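Home | Science | Machines | Games | Ask us

Why did the robot stop?

Robots can go wrong, just like bikes and toasters. A robot called Dernus has two arms and works at a table. One day its left arm froze halfway through a job. A cable had been pulled too tight, and a plug had slipped out at the elbow.

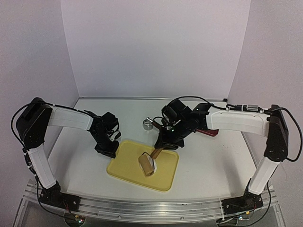 Page last changed: December

The right gripper is holding a wooden stick against the food on the yellow tray. The left gripper is open and empty.

When Dernus lost the signal from its left arm, it stopped both arms at once. This is called a safe stop. Zyanya Meléndez, an engineer, switched off the power before she touched anything. She pushed the plug back in and gave the cable more slack. The repair took 17 minutes.

Never reach towards a robot that has stopped. It could start again.

More like this
What is a sensor?
How do grippers grip?
Roker the robot gets stuck

We use cookies. OK | Ask a grown-up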